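Esthorpe Creek Riparian Restoration
Progress report to the Gebretsadik Fund
June 14, 2020

Purpose of this report

This is the second progress report under the current grant. It covers the work since the October planting and sets out what we expect to do with the balance of the funding. The budget table has been sent separately in the format your office asked for.

Background

The project area is a stretch of Esthorpe Creek between the road bridge and the old stock crossing. Cattle had access to both banks for a long time and most of the native understorey was gone by the time the land came under our agreement. What grew there was mainly willow, blackberry and pasture grass. The grant pays for fencing, weed control, planting, and a small amount of water monitoring. The agreement with the landholders runs for 10 years and includes access for maintenance.

Fencing

Fencing on the eastern bank is finished. The western bank is finished except for a section of 200 metres at the downstream end, where the ground was too soft to get the post driver in. We have put a temporary electric line across that section and the contractor is booked to return when it dries out. One gate was hung the wrong way and swung into the flood channel. The contractor fixed it at no charge.

Two off-stream troughs have been installed in the neighbouring paddock so that stock no longer need the creek. The landholder has asked for a third. It was not in the original scope and we have told them we would raise it with you. A quote is attached to the budget table.

Planting

We planted 2,400 tubestock in October. The mix was river red gum, swamp paperbark, tree violet, sedges and tussock grasses, all grown from seed collected in the same catchment. The sedges went in along the toe of the bank and have done better than we expected. Losses were heaviest on the upper bank, where the soil is thin and the summer was hard on anything without shade. Tree violet did poorly there and we will replace it with a hardier wattle.

Guards were used on everything except the sedges. We used cardboard guards in place of plastic sleeves for the first time. They held up through summer but many on the lower bank collapsed after the first good rain, and wallabies took the tops off the plants inside. For the next round we will use cardboard on the upper bank only and reuse the plastic sleeves we already have lower down.
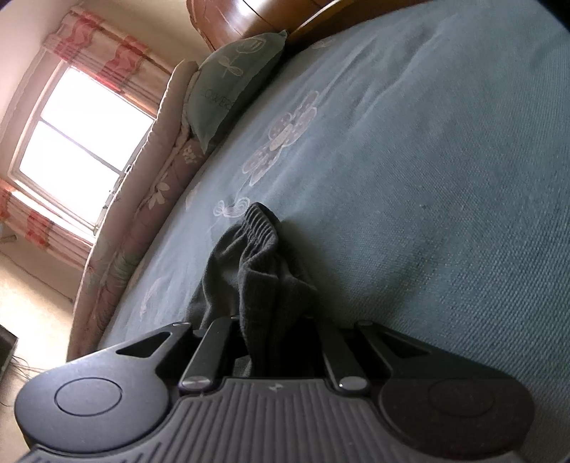 The next planting was meant to happen in autumn. It was postponed because of the restrictions on gatherings, and the nursery has agreed to hold the stock over for a small fee. Some of the paperbarks have been potted up to stop them becoming root-bound. We expect to plant them in small crews working on separate sections, with each crew bringing its own tools and water.

Weed control

Willow removal is complete upstream of the ford. The stumps were painted straight after cutting and there has been very little regrowth. Downstream of the ford we have left the larger willows standing for now. Taking them all out at once would leave the bank bare, and the new plants there are not big enough to hold it.

Blackberry remains the main problem. It was sprayed twice and slashed once. The thickets near the stock crossing are much reduced, but seedlings are coming up across the whole eastern bank. We had budgeted for one follow-up spray this year and will need two. The extra cost can be met from the money set aside for travel, most of which will not be spent.

Water monitoring

The two Datus loggers were installed above and below the planted area and have been recording temperature, turbidity and water level. The lower logger stopped after a high flow and we lost the readings until it was found, tangled in debris against a root mass. It has been rehoused in a steel pipe fixed to the bridge footing. The supplier replaced the seal.

It is too early to say anything about water quality. The readings so far mostly show how quickly the creek rises and how muddy it gets when it does. We will keep the loggers running through at least one full year of growth before comparing the upper and lower sites.

Field days and school visits

One field day was held before the restrictions came in. Neighbouring landholders came to look at the fencing and the troughs, and two have since asked how to apply for a similar agreement. The school visits planned for first term went ahead in part. The remaining sessions have been put off and the activity sheets have been posted out for use at home. The Konport depot, where we normally store tools and run the seed-cleaning evenings, has been closed to groups. Staff have been taking seed home to clean, which is slower but has kept that work moving. 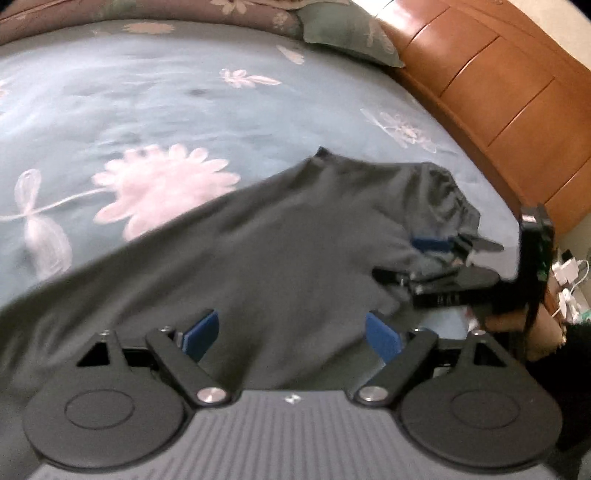 Will the delay to the autumn planting put the project behind its final targets?
We expect to meet the targets for fencing, weed control and total plants in the ground. The plants going in late will be smaller than planned at the end of the grant period, and survival counts for that group will have to be done once instead of twice.

Matters for your attention

We ask for your approval to move the unspent travel money to weed control, as set out above. We also ask for a decision on the third trough. If it is not approved we will let the landholder know and leave the current layout as it is.

The insurance certificate and the renewed chemical users' permits are attached. The photo point sheets for the upper bank are still being matched to the site map and will follow by email.

Work planned for the next period

Close the gap in the western fence and remove the temporary line.
Plant the held-over stock, starting with the sections closest to the bridge.
Carry out the two follow-up blackberry sprays.
Replace failed tree violet on the upper bank with wattle.
Download both loggers each month and check the housing after any high flow.
Reschedule the school visits when the depot reopens.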